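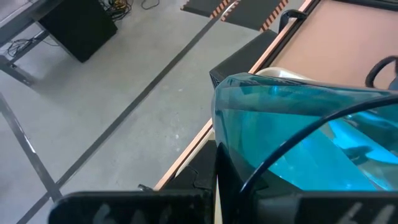
The two-armed build in the back bay: where we are up to

By Nuanchan Chareonsuk

Plenty of you have stopped me on a Thursday night to ask how the robot is coming along, and I keep giving you the short answer because somebody is always waiting for the drill press. So get yourself a cuppa and have the long one!

Both arms are up and moving. The left one was the trouble all through August, as anyone who heard me muttering at it will know. Its shoulder motor came from Grusell with the wrong bracket, the replacement came with the right bracket and the wrong bolts, and in the end Thongdee (the little machine shop out past the rail yard, lovely people) turned up a set for us while we had a sandwich.

The fingers are the part I'm proudest of. We've gone with flat black ones, broad enough to get a decent hold on something big and slippery. The teal plastic piece has become our favourite thing to practise on. It's glossy and curved and the light comes straight through it, so it gives the wrist camera a proper headache, and if the arm can learn to cope with that colour and all that shine I reckon it will cope with most of what's in my kitchen cupboards.

A word on money, for those who like to know. The kitty stood at $3,294 when we started and we have spent $1,097 of it, mostly on motors and cable. I'd like to keep the rest for a second wrist camera and a better power supply, but I'm open to being talked around.

A favour, too. Please step around the dark tape lines on the floor when the arms are powered, even if you're only nipping past for a pencil. The reach is longer than it looks, and I've had one bruise already.

Next job is the software side, which we're calling Holevness until somebody thinks of a kinder name. If you can write a bit of Python, or you'd like to learn alongside the rest of us, come and find me at the Unusa workshop any Thursday after seven. Bring a jumper, it gets chilly back there.

Share (24) Comments (3)

Contact the newsletter | © Unusa | Back to top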